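Bimanual handover cell, pre-session checklist
Site: Ranness, cell 2
Completed by: Ama Annan
Reviewed by: Elfriede Eberhard
Session: Monday, policy evaluation, Schwaiger handover protocol

1. Enclosure and table

1.1 Side and back walls secure. OK
1.2 Tabletop level and clean. OK
1.3 Both arms tight on front rail. OK. Left mounting bolts re-torqued, slight movement found.
1.4 Storage bins on the left side in order yellow, green, black, back to front. OK
1.5 Three yellow bins on the right side, one item standing in each. OK

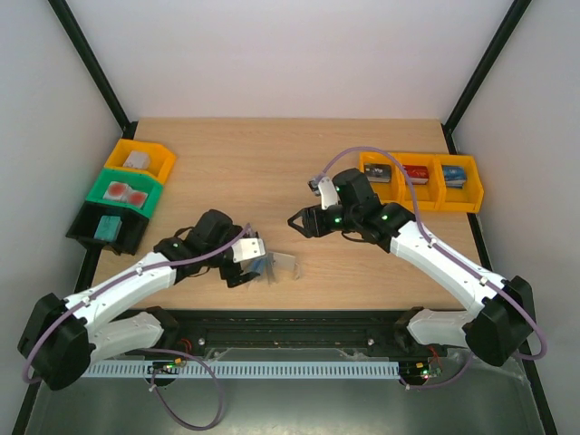

1.6 Bin positions match the layout sheet. Comment: right row was 2 mm off and has been reset. Grasp success in the Wanari baseline dropped when this row drifted, so check it again after every block.

2. Cables and electronics

2.1 Arm cables free through full wrist rotation. OK
2.2 Cable duct fastened below rail. OK
2.3 Controller boards powered, no fault codes. OK
2.4 Emergency stop tested from both sides. OK. Retest after lunch.

3. Handover trials

3.1 Grip force limit loaded on both arms before the first trial. OK
3.2 Receiving gripper closes before giving gripper opens. OK at reduced speed.
3.3 Operator outside the enclosure during motion. OK

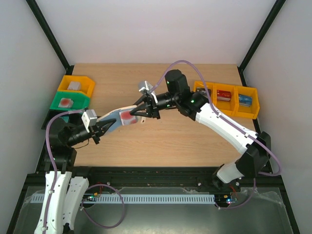
3.4 Trial count set to 100 per condition. OK
3.5 Overlap time (both grippers closed) logged for each trial. Not OK. Logger dropped entries in the first block of 28. Restarted, block to be repeated.
3.6 Failed handovers coded as drop, slip or timeout. OK. Slips on soft packets need a second coder.

4. Reviewer comments (E. Eberhard)

Item 3.5: do not merge the partial block with the repeat. The Fotetti method compares overlap time against outcome, and missing entries will bias the fit.
Item 1.3: add bolt torque to the weekly sheet.
Item 2.4: retest result not entered. Cell may not run at full speed until it is.

Status: approved for reduced speed only.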